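FOR IMMEDIATE RELEASE — September

Favov opens its small kitchen in Pernberg, chopsticks first

PERNBERG — Favov, the home goods shop on Lambrechts lane, opens a working kitchen to the public this month. Small room. One table, an L-shaped counter, a caddy for the sticks. Tidying sessions run there through the season, 28 in all, 9 people max per session.

First subject is the chopstick drawer. Most households have one. Mixed woods, mixed lengths, pairs split up years ago, a few takeout ones in between. The session takes everything out, lays it on the cloth, matches what can be matched and puts the keepers upright in a two-compartment caddy next to the stove.

"People bring a bag of them and are a bit embarassed," said Noémi Borbély, who runs the sessions for Favov. "Then we fan them out on the table and somebody finds a pair they thought was gone. Odd ones go in the garden, for tomatoes. I do that at home too."

What's covered, start to finish:

Sorting by color and length, dark woods from pale bamboo
Checking tips for splits
Choosing a holder — vented sides preferred, Borbély is firm on this
Where it goes on the counter, and what has to move so it fits

Sessions start at 4 p.m. and end when the table is clear. Bring your own sticks, or use the shop's. Tea is served. The rose tablecloth stays, it was voted on.

Chopsticks out on the rose cloth, caddy behind:

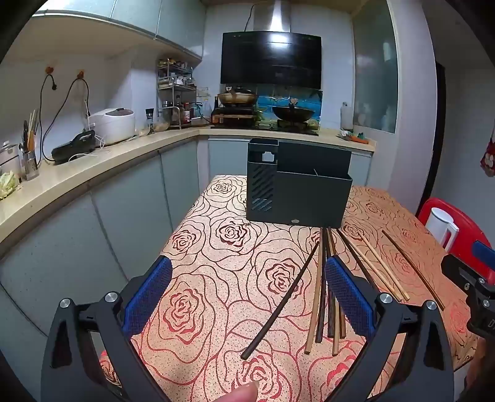
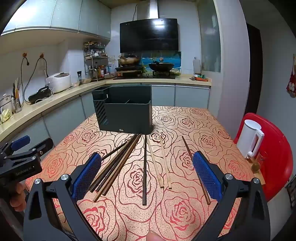
Next up: the lid shelf

October sessions move on to pot lids and food containers, same table, same hour. Bring the lids AND the containers please, last spring half the group brought only lids. Favov's Plirudex drawer dividers will be on hand to try out, no obligation to buy.

Favov has also printed 500 copies of a one-page drawer checklist, free at teh counter while they last.

Booking

At the shop in Pernberg or by phone during opening hours. Places are held for one day without payment.

Press contact: Noémi Borbély, Favov, Pernberg. Interviews by arrangement, mornings best.

###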